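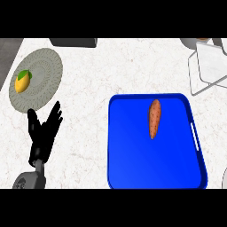 Vine notes, January 2026

Sorting the cane and leaf material from the four trial vines before pruning. The pressed leaves were collected in May, so they are young growth and on the small side. Names below are the ones on our row tags - Mukov, Tidus, Greco, Wulov.

Mukov. Leaves nearly round, shallowly three-lobed, teeth blunt. Lower surface has cobwebby hair along the main veins and almost none between them. Stalk sinus open, U-shaped. Canes are stout and straight with short joints. Easy to tell from the rest, even without the tag.

Tidus. Leaves five-lobed, upper sinuses deep and closed at the mouth so there is a small hole when the leaf is held to the light. Teeth sharp. No hair below that I can find with the hand lens. Canes thinner, reddish on the side that faced the sun. Tendrils on most of these had wrapped the top wire and had to be cut off, which took most of the morning.

Greco. Ours came in with no paperwork and I would not trust the name. Leaves three-lobed on the lower shoots and five-lobed higher up. Felted below, and the felt rubs off with a thumb. Chia-hao Chien thinks two different plants were budded onto this one and wants leaves taken from each arm separately next season. Fine by me. Tag the arms before pruning, left and right as seen from the shed.

Wulov. Weakest of the four. Leaves thin, hardly lobed, yellowing between the veins already when they were picked. Could be magnesium, could be the wet corner it sits in. Two canes dead back to the old wood.

Cuttings. Took 30 from Mukov and 30 from Tidus, three buds each, flat cut at the bottom and slanted at the top. Bundled and packed in damp sawdust in the cold room. None from Wulov until we know what is wrong with it. Greco waits for the arm tags.

Seed. Old packet of 200 Tidus seeds from the drawer, soaked overnight. 80 floated and were thrown out. The remainder went into moist sand in the cold room, bottom shelf, behind the cuttings. Leave them there three months.

Weights. Dry prunings from Mukov came to 355 grams for the one arm done so far. Not comparable with last winter, when we weighed them green. Chia-hao, please write down which it is each time.

Still to do: finish the other Mukov arm, soil sample from the Wulov corner at two depths, new labels for the pressed sheets (the ink on the old ones is fading), sharpen the small saw. Need more sawdust too, the bag is down to the last scoop.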